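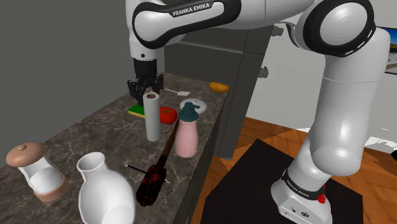 A Franka Emika arm over a kitchen worktop, with sponge and paper towel. Computer rendering.

The fixed fee and the small print
By Olesia Moroz

Every few years the law firms find a new word for the bill. This year it is "certainty". Prisitz, a mid-sized practice that does mostly wills, leases and family work, stopped charging by the hour in March and now quotes a fixed fee for nearly everything. Its brochure calls this a fairer deal for clients. I asked to see the terms.

They run to 2 pages for the fee and a good many more for what falls outside it. Letters from the other side are included, unless there are too many of them. Phone calls are included, unless they are "complex". Who decides what is complex? The firm does.

Vsevolod Harasym, a partner, says clients like knowing the number at the start. I am sure they do. I would like to know how often it is still the number at the end, and he would not tell me. "Every matter is different," he said, which was the old argument for charging by the hour.

Marichka Hrynyshyn was quoted £214 for changes to a lease and paid £235 more in extras. She had signed the terms and doesn't claim to have been tricked. "I just thought fixed meant fixed," she said.

A rival firm, Bilyk, still bills by the hour and sends a running total every month. Its clients grumble about the total – but they see it coming. Prisitz says it will review its wording. It has not said when, or whether Ms Hrynyshyn will get any of her money back.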